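**FOR IMMEDIATE RELEASE**
June 27, 2020

# Fluvum puts its arm cell care routine out for anyone to use

STONDANO. Hi, it's Alvar Halvorsen at Fluvum. I look after our tabletop arm cell, and I've been asked to write this release myself, so it's going to sound like me and not like a brochure (sorry, press people!). The short version: as of today, the setup and upkeep routine we use on our small pick-and-place cell is free to download, print, scribble on and argue with.

We call it the Mastholm routine, after the building we were in when I wrote the first page of it. That was in February, on the back of a packing slip, right after I'd spent an entire afternoon chasing a fault that came down to one gripper screw I hadn't tightened. I was not in a good mood. The packing slip is still taped inside the tool cupboard.

## What's in it

It's a plain document, and you can get through it over coffee. The first part is setting up: clamping the table, leveling it, mounting the arm, running the cable, teaching the home position. The second part is the regular check, and the third is repairs, mostly the gripper because that's what wears. There's a blank log sheet at the back too. Please use the log sheet. I beg everyone to use the log sheet.

Our own arm had some 4,000 picks on it when I last opened up the gripper, and the finger linkages had picked up a little play. You couldn't see it, but you could feel it if you held one finger and wiggled. Before the routine I'd have blamed the software for a week. Now the wiggle test is on page 2 and it takes no time at all.

Strömberg, the machine shop down the road from us, tried the routine on their own cell before we let it out the door, and they found two steps in the wrong order. Both are fixed. They also wanted the torque values in bigger type, and they were right, so those are now huge.

## The regular check, as I do it

I'm putting the check right here in the release, partly so editors can lift it if they have space. I do it with the table cleared and wiped.

1. **Table clamps.** Push on each corner with the flat of your hand. If anything shifts, tighten the clamp and teach the home position again. Don't skip the second bit, I've tried.

2. **Cable.** Walk the arm slowly through its whole range and watch the cable the entire way. You want a nice generous loop near the wrist. If it goes tight anywhere, or rubs, stop and reroute it.

3. **Gripper, power off.** Do the wiggle test on both fingers. Then go over every fastener with the small driver, snug and no more. Wipe the plates with a dry cloth, and get into the slots, where the crumbs live.

4. **Gripper, power on.** Open and close it 8 times with nothing in it. Listen! A healthy one sounds the same every time.

5. **Lemon test.** Pick up a lemon, hold it just over the table, then set it down on a plate. I like a lemon for this job: it isn't perfectly round, the skin has some texture, and a gripper that squeezes too hard will leave a mark you can find with your thumb. Watch for any slipping or sagging during the hold, and check that the jaws meet the fruit from both sides together. Any plate will do, but use the same one each time and put it back in the same spot.
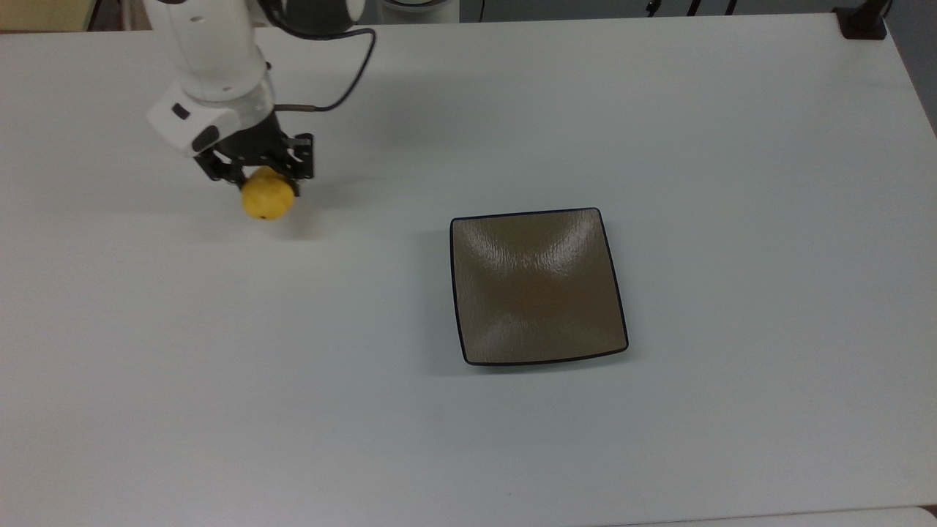
6. **Write it down.** Date, initials, anything odd. "Sounded funny" is a perfectly good entry, and I've gone back to entries like that more often than to the tidy ones.

## Getting a copy

The routine is on the Fluvum website under Support, and there's no sign-up form. Printed copies are at the front desk in Stondano while they last. It was written around our cell, so if your arm has a different wrist or a different gripper, go by your maker's torque values and keep the order of the steps.

Corrections are very welcome, and so are photos of your log sheets, coffee rings and all. I'll be folding changes into the next version as they come in.

**Press contact:** Alvar Halvorsen, Fluvum, Stondano. Mornings are best, and if I don't pick up I'm probably under the table with a wrench.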